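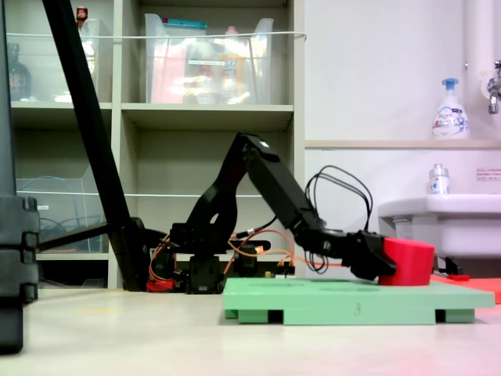
Running a tabletop arm demonstration for visitors takes more setup than running the same arm for yourself. People stand close, they ask questions in the middle of a move, and they want to see it again. Pick a task that can be followed from a few steps back. A short red cylinder on a pale green platform works well, as the black gripper shows up clearly against both colors. The platform has a number 3 on its front face, so you can tell people where to look. These steps are the ones we use at the Halvorsen open day in May.

What you need

A small arm with a gripper, already calibrated
A raised platform and one part to pick up
A laptop with the motion program loaded
Tape for the floor line
A power strip with a switch you can reach while talking

Before the doors open

1. Clear the tabletop inside the arm's reach. Leave out only the things that belong to the task.

2. Check the cables. The ones to the gripper need enough slack to form a loop over the forearm. Move each joint by hand to both ends of its travel and watch for anything that pulls tight.

3. Tape a line on the floor 2 feet from the table edge. Adults will respect it. Children will need a reminder.

4. Run the full cycle 12 times without stopping. If the part drifts on the platform, lower the release height a little and start over.

5. Save the program under a new name. Shinji Kuroda once edited the working copy during a visit and we lost the afternoon.

During the demonstration

6. Say what the arm is going to do, then start it. Keep this to a sentence or two.

7. Run at half speed the first time. On the second run, pause with the part gripped and let people look at the fingers. Most of the good questions come at this point.

8. If the arm misses, stop the program, switch off power, and put the part back yourself. Do not reach in while the motors are on.

9. Let a visitor choose the next pick position from the ones you have saved. Press the key yourself.

Afterward

Send the arm to its rest position before cutting power, or it will drop onto the table. Feel the servo housings. If any one is much warmer than the others, write it in the log and tell Yasuo Mizuno before the next group. We have room 127 until 5 p.m., and the spare gripper fingers are in room 804.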